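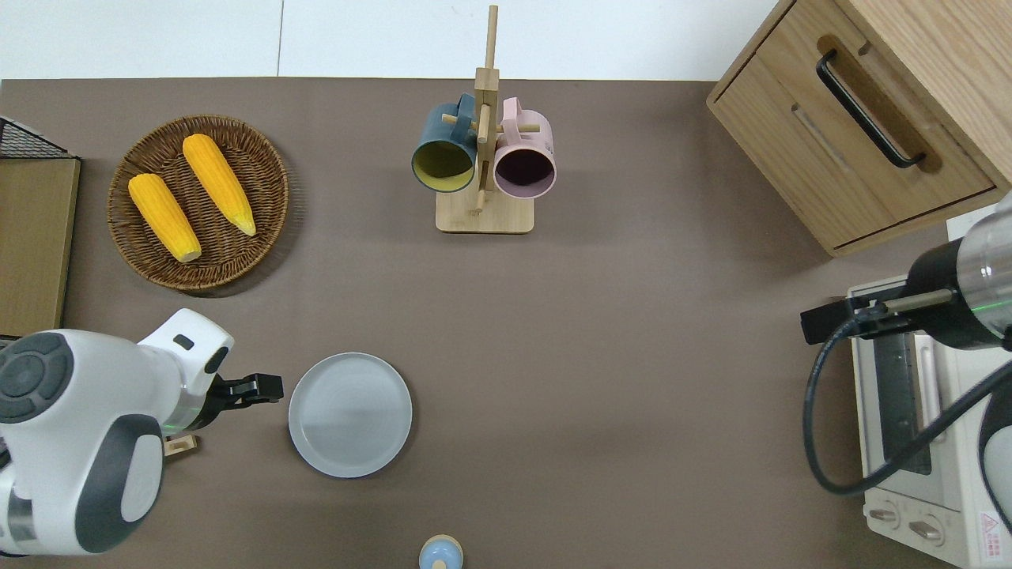
BRINDARD, December

The kitchen counter is where small homes run out of room first. A coffee mug goes down next to the toaster oven, the groceries land beside it, and by dinner there is no place left to cut an onion.

A mug tree is one of the cheaper fixes. The one on this table has a square base and a wooden post with pegs, and it holds a dark teal-blue mug and a pale pink one, each hung with its mouth down. The base takes up little more space than a saucer would, and the cupboard shelf the mugs used to fill can go to plates.

Zernen, a housewares shop on the main street in Brindard, has sold mug trees for years. Last year it sold 1,751 of them. This year, with a month still to go, the count stands at 2,354. The shop puts the rise down to new apartments near the rail station, where many kitchens have a single upper cabinet.

Baskets are the other steady seller. A round woven one does well for food that doesn't need the refrigerator right away, such as corn bought for the same evening. Two ears fit with room to spare. Corn loses its sweetness quickly, so anything meant for later in the week should go in the crisper drawer.

A toaster oven needs more thought. It should have open space on all sides while it is on, and the manual will say how much. Keep paper towels and wooden boards away from it. A small cabinet with a drawer can stand nearby and take the oven mitts and the tray, provided the gap is wide enough.

Readers who want to try a new layout can start by clearing everything off and putting back only what gets used daily. The Ziranis community kitchen did this in the fall and boxed up 200 items, most of them duplicates. The boxes go on sale there this month, mornings only, with mugs priced separately.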